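Flerken House, Arley
Kitchen and Dining Room Safety Checklist, with Comments
January walk-through, before the spring bookings
Completed by: Danylo Vakulenko
Started 9:15 a.m.

Hello again to everyone who shares the house. I've kept the same 13 items as last time so you can lay the two lists side by side, and as usual I have written far more in the comments than the form has room for. Please read them anyway, because a plain "OK" can hide a fair amount of grumbling. OK means leave it alone, WATCH means look at it again next month, and FIX means please don't wait for me.

1. Smoke alarm, hallway outside kitchen
OK. Pressed the button and it nearly took my hat off. New battery put in while I was up the ladder, and the month is written on the inside of the cover in marker.

2. Fire extinguisher and blanket
WATCH. The extinguisher's needle is in the green, the pin and seal are in place, and the tag is legible. The blanket is hanging where it ought to be, by the door, but somebody has hung an apron over it again. I know it's a handy hook! I have put up a second hook on the other side of the door frame, so please use that one for aprons and oven mitts and anything else you like.

3. Utensils and countertop storage
OK. The thing I look for is whether a stand tips when you pull one tool out of it in a hurry. A round base does well on a flat top and badly on a folded dish towel, so keep it flat. Heavy ladles go on opposite sides from each other. Anything with a cracked handle or a melted edge goes in the trash, however fond of it you are.
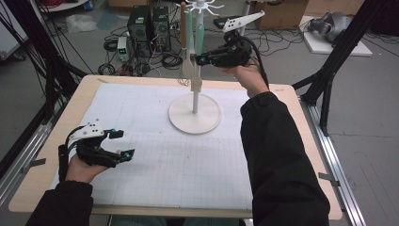
4. Knives
FIX. The block is fine but two of the knives are living loose in the second drawer, points forward, under the parchment paper. I found them with my fingers, luckily very slowly. Blade guards are on the shopping list. Until they come, those two stay on top of the refrigerator in the lidded tin.

5. Stove and range hood
WATCH. All the burners on the Ikonen light on the first try and the flames are a good steady blue. The hood is another story — the filter had enough grease on it to fry an egg. I soaked it in hot water and dish soap for an hour and it came up nicely, but it wants doing monthly in the busy season, and I'd rather not be the only one who knows where the clips are. They slide toward you, then down.

6. Microwave
OK. It's the 800-watt one and the door seal is clean and closes squarely. The turntable had been put back off its track, which makes that awful grinding sound several of you wrote to me about. Nothing is broken. Lift the glass, set the roller ring in the groove, and put the glass back.

7. Outlets and cords
FIX. Both outlets by the sink trip when tested and reset as they should. The kettle and the toaster, though, were plugged into one extension cord running behind the bread box, and between the two of them that is far too much to ask of a thin brown cord meant for a lamp. I have taken the cord away. The kettle lives on the left now and the toaster on the right. You will get used to it, I promise, I already have.

8. Cabinets and high shelves
WATCH. The Plisteo shelf unit in the pantry is screwed to the wall at the top, but one bracket had worked itself loose, and I could rock it with one hand. Tightened. Please keep the flour tubs and the big stockpot on the bottom shelf, where they can't come down on anyone.

9. Long-handled and slender items
OK. These are the ones that roll off the counter and get underfoot, or stick out past the edge of the stove where a child can catch them with a sleeve. I went over each one for splits and rough spots, running a thumb from one end to the other, and wiped them down. Store them upright when you can, and turn pan handles inward every time, even if you're only stepping away to answer the door.
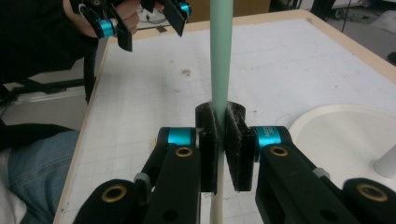
Item 9: long and slender, mint green above, cream below.

10. Floor and mats
FIX. The mat in front of the sink has curled up at one corner and I caught my toe on it twice in a morning, the second time with a cup of coffee. A new one with a rubber backing is on order. Two floor tiles near the back door have hairline cracks but are not moving.

11. Dining table and chairs
OK, with one small complaint. The table is steady, and I ran my palm along every side feeling for splinters and found none. Rounded corners are a blessing with toddlers in the house, and I'd say the same to anyone shopping for a table.

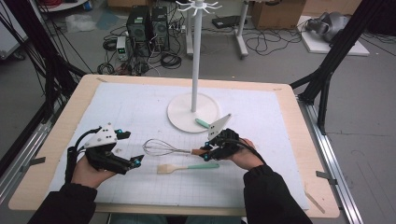

The complaint is about the chairs. The one with the blue cushion has a back leg that has dried out at the joint and creaks when you lean. I've glued and clamped it and it's resting in the utility room with a note on it. Please leave it there until I come and take the clamp off, since the last time somebody was kind enough to take it off for me and we had to begin all over again.

12. Hot water and under-sink cupboard
WATCH. Water at the kitchen tap was hotter than I like for small hands, so I turned the heater down a touch. Cleaning products are all in their own bottles with labels, and the child latch works, though it needs a firm push to click. There's a slight green crust on the cold valve. No drip on the paper towel I left under it through lunch, but I'll look again.

13. Emergency sheet and first aid box
FIX. The box was short on burn dressings and medium bandages, and the tweezers have walked off. Restocked apart from the tweezers. The sheet on the refrigerator still had the old number for the gas company, so I've printed a new one in bigger type, with the house address at the top for guests who may not know it when they're calling in a fright.

Money spent or waiting to be spent: I have receipts for the battery, the bandages and the hook in the kitchen folder. The mat and the blade guards are ordered and will go on the house account.

Next look: February, for the WATCH items and the chair. If something worries you before then, write it on the pad by the phone and I'll see it when I come to bring in the mail.

D. Vakulenko
Finished 2:40 p.m., with a break for soup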